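ulell-grippers – README

Last updated 05/02/2025

G'day, and thanks for having a look. Ulell is my pair of hand-held grippers, put together at the shared workshop over two summers. You hold one in each hand, do an ordinary job, and the recordings go off to train an arm. My arm is called Nông and it's still in bits on my bench at home, so for now this repo is just the hand side.

What's in the folder: 301 recordings so far, all cloth in a basket. I'm aiming for 1,000, which at my pace is a fair way off. Clips run up to 16 seconds.

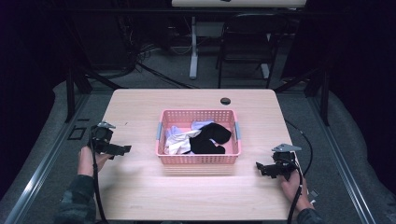
Both grippers are cabled, and I'm leaving them that way for version 2. I tried batteries in March and spent more time charging than recording – never again. Keep the cables slack at the wrist or your arms will get tired fast.

Known problems: the left jaw sticks if you squeeze it off-centre, and the colour settings drift between sessions. Hường Lã rewrote the sync script and it's miles better than mine was. Run sync first, then trim.

Use the files for whatever you like. If you print your own jaws, send me a note about how they wear.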